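4.2 Occlusion-aware target selection

The planner described in Section 3 assumes that every object in the source container has a usable pose estimate. In our setup this often fails. The two arms share one table, and a forearm that is moving toward a basket can block a fixed camera's view of the next target. Figure 3 gives two views of the workspace.

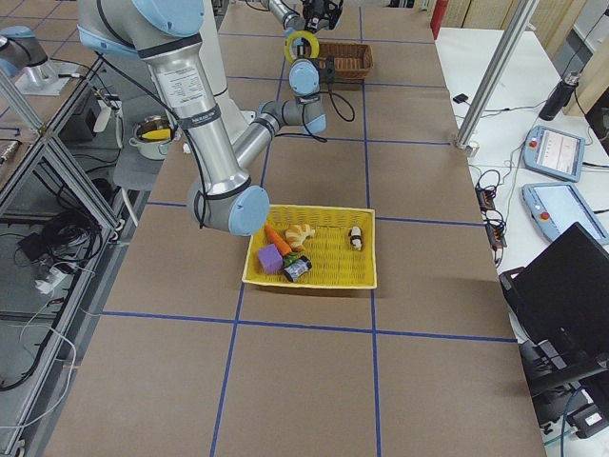
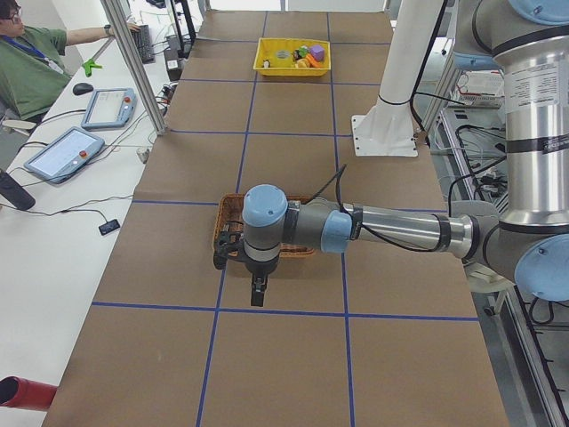

Figure 3. Fixed-camera views of the taped table. First view: toy objects in the yellow basket, with an elbow joint close to it. Second view: the gripper above the wicker basket, with the yellow tray at the far end of the table.

4.3 Visibility score

To handle this, we added a module named Sarantis between the pose estimator and the planner. It projects the arm model into each camera using the current joint angles and marks the covered pixels. An object's visibility score is the share of its last known outline that stays uncovered. If the score falls below a threshold in both cameras, the pose is frozen and the object is removed from the list of candidates until it is seen again. Frozen poses are dropped after 8 seconds.

The planner then picks the visible object with the lowest path cost. When the list is empty, the arm backs away from the container along its approach path and the estimator runs again. We allow up to two of these retreats per pick.

We tuned the threshold on 226 logged picks and kept it fixed for all later tests. The evaluation set has 333 picks, none of which were used for tuning. The baseline is the Nullwood planner with the same pose estimator and no visibility score.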